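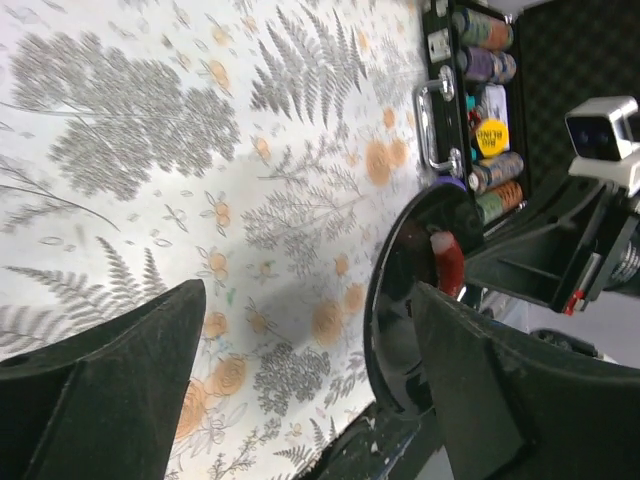 About us

Prodell prints and finishes household textiles: tablecloths, napkins, tea towels, aprons and curtain fabric by the metre. We sell through our own shop, through this website and to independent retailers. We also take commissions from cafés, guest houses and other small businesses that want their own cloth.

What we make

Most of our orders are for table linen. We stock it in standard sizes for square, round and rectangular tables, and we cut to size for anything else. If you are ordering a cut size, measure the table top and then decide how much overhang you want on each side. For everyday use 20 to 25 cm is comfortable. For a formal table people often ask for more. Please send us the measurements of the table and the overhang separately, so that we can work out the cut and add the hem allowance ourselves.

Our base cloths are plain-weave cotton, a cotton and linen mix, and pure linen. The cotton is the lightest and the easiest to iron. The mix is heavier and hangs better on a large table. Pure linen costs the most and creases the most, and softens with every wash. A wipe-clean finish is available on the cotton only.

The pattern archive

There are 410 patterns in the archive. Of these, 134 are in print at any time and the rest can be ordered as a special run. Botanical designs make up the largest group, with ferns, sprigs, roses and hedgerow plants in a range of colourways. Stripes and checks come next, followed by a small group of geometric designs that we mostly sell as curtain fabric.

Each pattern has a number, which is printed on the selvedge and on the label. If you have an older piece and want to match it, the number is the quickest way for us to find it. If the label has gone, post us a small cutting or bring the cloth into the shop. Colours may differ a little between print runs, so if you need several pieces to match, it is best to order them together.

Two collections have their own names. Priria is our range of small-scale prints for napkins and tea towels. Saludo is the heavier range, printed on the cotton and linen mix, and is the one most cafés choose.

How we work

Designs are drawn by hand and then scanned, separated into colours and tested on each base cloth. A pattern that looks right on cotton can look muddy on linen, so some are only offered on one or the other. The product page for each pattern lists the cloths it is printed on.

Printing, cutting and hemming all take place at our Tumska site. The cloth is washed before cutting, which takes out most of the shrinkage. You should still allow for a further small amount in the first few washes at home, particularly with linen. Corners are mitred on all tablecloths and napkins. Tea towels have a straight double hem and a hanging loop.

Stock items leave us within 2 working days. Cut sizes and special runs take 4 weeks from the day we receive payment. Orders placed in November and December may take longer, and we put the current waiting time at the top of the order page.

Looking after your cloth

Wash cotton at 40 degrees and linen at 30, inside out if the item allows it, with a detergent that contains no bleach. Iron while slightly damp. Wipe-clean cloths should not be machine washed or ironed. Store them rolled, because fold lines can become permanent.

Candle wax can usually be lifted by letting it harden, scraping off what you can and pressing the rest through brown paper with a warm iron. Red wine should be rinsed in cold water as soon as possible. We do not recommend salt on coloured prints.

Offcuts and seconds

Short lengths and slightly misprinted pieces are sold from baskets in the shop at a reduced price. We do not list them online. Bundles of smaller offcuts are set aside for schools and sewing groups, who can collect them free of charge by arrangement. Please email first to check what we have.

Trade and commissions

Retailers can open a trade account by filling in the form on the trade page. There is no minimum order on stock patterns after the first one. For commissioned designs we need a drawing or a clear idea of what you want, the colours, the quantity and the date you need it by. We will send a printed sample on your chosen cloth for approval before the full run goes ahead. The cost of the sample is taken off the final bill.

The copyright in a commissioned design stays with whoever drew it. If that is us, we agree not to sell it to anyone else while you are using it.

Visiting

The shop is on the ground floor at Tumska, with step-free access from the car park. It is open every day except Sunday, from 9.30 am to 5 pm. Sample books for all patterns in print are kept at the counter and can be borrowed for a week against a deposit. The print room is open to visitors in September, and places are booked through the website.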